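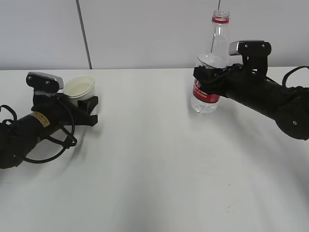 4月 作業ノート 紙コップと注水量の件

午前中に紙コップの比較を済ませた。対象は小型の白、内側も無地のもの。従来のNakpan品と、Votoltonから届いた見本の2種。

条件
・水は未開封のペットボトルから直接注ぐ。室温に一晩置いたもの。
・注水量は52 mlで統一。満量だと持ったときに縁がたわみ、こぼれた分の補正が面倒になる。
・各7個。1個ごとに新品を使う。
・秤は0点を取り直してから空コップ、注水後の順に読む。

結果
Nakpan品は空の重さがよく揃っている。Votolton品はばらつきが大きく、うち2個は底の巻きが浅い。漏れはどちらもなし。ただしVotolton品は胴の下側を強めにつまむと口が楕円になり、注ぐときに狙いがずれる。胴の中ほどより下、底の巻きのすぐ上を持てば変形は小さい。Nakpan品では持つ位置による差は読み取れなかった。

ボトル側について
残量が減ると胴がへこみやすく、ラベルの位置を握ると一度に出る量が増える。ラベルより上、肩に近いところを持つほうが流れが安定する。Kamolさんの前回メモではラベル部を持つことになっているので、手順書の該当行は要修正。開栓直後の1杯目は傾けすぎになりがちで、記録から外した。

机
白い天板は水滴が見えにくい。注水後に斜めから見て、乾いた布で拭いてから次へ進む。濡れたまま置くと底紙が吸って、重さの読みが狂う。午前の2回目はこれでやり直した。

残り
・Votolton品の追加見本をOrathaiさんに依頼済み。返事待ち。
・Nakpan品の在庫は200個。当面は足りる。
・30分放置後の底の軟化は未測定。午後、秤が空いたら始める。
・使用済みコップは水を切ってから紙ごみへ。ボトルはラベルとキャップを外す。

追記 15時
放置試験を開始。Nakpan品のみ。室温の記入を忘れたので、Usaさんの温度記録から写すこと。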